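Bassey Library Reopens Upstairs Reading Room

Tuesday, September 25, 2012

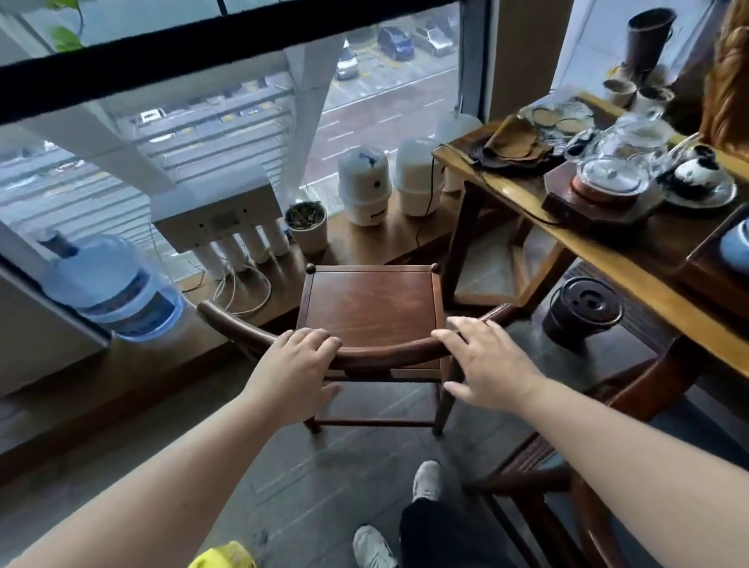
The upstairs reading room at the Bassey public library is open again after being closed since June for work on the heating pipes and ceiling. Patrons can use it during all regular library hours, and the local history shelves have been moved back up from the basement. Most of the furniture is secondhand. Library director Tamunoemi Okoro said the library bought 26 chairs from the Wudadach hotel when it closed its dining room, among them dark reddish-brown wooden ones with curved armrests, like the one by the tall window with the wide wooden ledge. The rest of the budget went to the pipes.

The room has 16 desks with power outlets, up from four before the closing. Food is still not allowed, but drinks with lids are.

Yakubu Balogun, who teaches an evening citizenship class in the building, said his students had been meeting in the children's section over the summer. "We managed, but the tables come up to your knees," he said. The class returns upstairs next week.

The project was paid for out of the town's building fund. A second phase — new lights on the main stairs — was put off until next year after bids came in too high.

The library is also asking for the return of overdue items. Okoro said 286 books checked out before the work began are still missing, and late fees on them will be waived through the end of the month.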